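3.2 Erfassung der Demonstrationen

Aufgenommen wurde in zwei Modi, Handführung am realen Arm und Fernsteuerung in der Simulation. Im Folgenden zunächst der zweite.

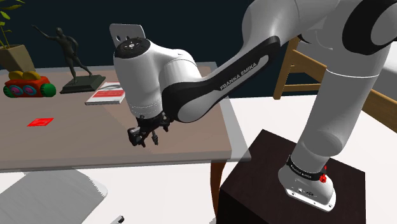 Der Bediener steuert die Pose des Endeffektors über ein 6-DoF-Eingabegerät, Gelenkwinkel per inverser Kinematik. Greifer binär, auf oder zu. Keine Kraftrückkopplung – dazu Abschnitt 5. Der Simulationsaufbau entspricht bis auf die Beleuchtung dem bei Dirkton, gleiches Armmodell, Sockel neben dem Tisch.

Abb. 2: Simulierte Umgebung für die Fernsteuerung. Franka-Emika-Arm, Greifer geöffnet über dem Tisch. Hinten auf der Platte Buch, Figur, Spielzeugauto und Topfpflanze, weiter vorn ein flaches rotes Quadrat.

Insgesamt 584 Demonstrationen von 9 Bedienern, davon 40 wegen Kollision oder Abbruch verworfen. Jede Episode auf maximal 1000 Zeitschritte begrenzt, danach automatischer Reset. Pausen am Anfang wurden abgeschnitten, Pausen mittendrin nicht (die Bediener zögern vor dem Zugreifen, das soll das Modell ruhig sehen).

Bei der Handführung ist der Arm gravitationskompensiert, der Bediener fasst direkt am Handgelenk an. Trajektorien glatter, aber Hand im Kamerabild – deshalb werden die Bahnen ohne Bediener nocheinmal abgespielt und erst dann die Bilder aufgezeichnet. Das verdoppelt den Zeitaufwand pro Demonstation. Ein Vergleich beider Modi folgt in Abschnitt 4.1, die Auswertung dazu hat P. Sukprasert übernommen.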